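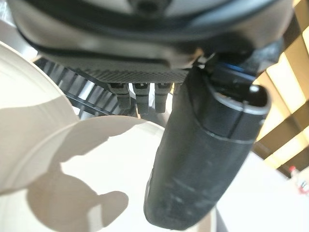 Friday, January 3, 2020. Day three with the Drotier kit, and I'm still not sure I'd pay for it! The trial runs 15 days and then I either send the whole thing back or cough up for the year, so I'm trying to be fair and write something down every evening even when I'm tired. What I like so far is how chunky the hand is. The big black finger is already a bit scuffed, with little dusty streaks down it, and I find I don't mind at all - I'd be more nervous around something shiny. I do keep looking at that toothed strip up under the housing, though, and thinking about crumbs. The Gretosa booklet (they do the support side) has one whole page on wiping down the fingers and not a word on the teeth. Wrote to them at lunch. No reply yet, but it's the first week of January so fine.

Spent most of the afternoon in the setup menus, which are a slog. There are 7 speed settings and I can't tell three of them apart. I left it on the slowest and went to make coffee, came back, changed my mind, put it up one. The app also logged me out twice and wanted the long code off the box both times, and the box was in the garage.

Then there's the money. The service plan is nearly $500 on top, and Florard does a plainer kit with the plan thrown in, but theirs won't ship until May and I've waited long enough already. Must ask whether the spare finger pads come in the plan or cost extra.

Tomorrow: bowls, if I can find the old ones. And charge the tablet tonight!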